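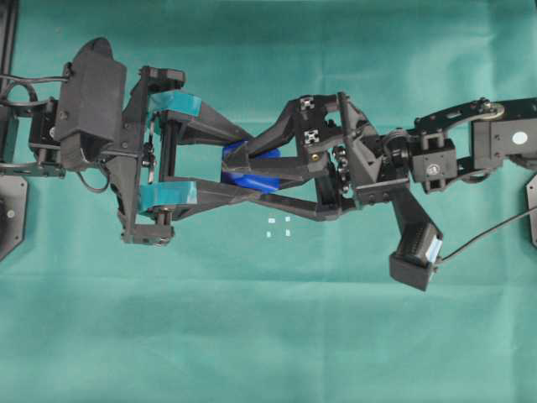

Pourquoi les vignettes du catalogue sont-elles plus ternes que les fichiers d'origine ?

Le module de redimensionnement supprime le profil colorimétrique incorporé sans convertir les valeurs. Un fichier Adobe RGB est ensuite lu comme du sRGB par le navigateur, d'où la perte de saturation.

Ticket : vignettes ternes après migration
Client : Vokthorpe
Produit : Kundelel, module catalogue, version 7
Priorité : normale
État : résolu, surveillance en cours

Symptôme signalé
Après la migration vers le stockage Sjöberg, les vignettes générées présentent un écart de teinte par rapport aux originaux. Les verts et les bleus sont les plus touchés, les gris restent neutres. Les fichiers téléchargés en pleine résolution s'affichent correctement.

Relevé initial
Lot concerné : 334 fichiers. Les originaux sont intacts, sommes de contrôle identiques avant et après transfert. Cache vidé côté serveur et côté navigateur, aucun changement. L'hypothèse d'un défaut d'écran est écartée, l'écart étant mesurable dans les valeurs de pixels.

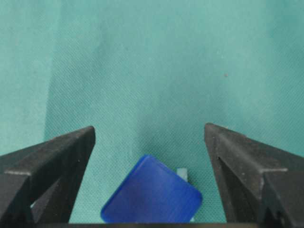 La qualité JPEG a été testée séparément, car le client signalait aussi une perte de texture. Au réglage par défaut, le sous-échantillonnage de chrominance 4:2:0 est actif et le débruitage préalable également. Sur un tissu turquoise à fin tissage diagonal, le débruitage efface la trame en premier ; les détails isolés, comme la petite tache brun-rouge en haut à droite, perdent leur couleur avant de perdre leur contour. Le bloc bleu posé sur l'étoffe reste lisible dans tous les cas – une grande surface unie n'est donc pas un bon critère de contrôle. Passage en qualité 90, chrominance 4:4:4, débruitage désactivé : trame conservée, poids des vignettes en hausse mais accepté par le client.

Cause
L'option « strip » du connecteur Zalard était activée par défaut à l'installation. Elle s'exécute avant la conversion vers sRGB, qui ne trouve plus de profil source et ne fait rien. Aucune erreur dans le journal, seulement un avertissement au niveau debug.

Correctif appliqué
Conversion vers sRGB placée en tête de chaîne, suppression des métadonnées en dernier. Profil sRGB compact réincorporé dans chaque vignette. Régénération complète lancée à 14 h, trois échecs sur des fichiers CMJN, relancés manuellement avec le profil d'imprimeur fourni par le client.

Reste à faire
Remonter l'avertissement de profil absent au niveau « warning ». Documenter l'ordre des opérations dans la fiche d'installation du connecteur. Clôture du ticket après la prochaine importation du client – prévue en décembre.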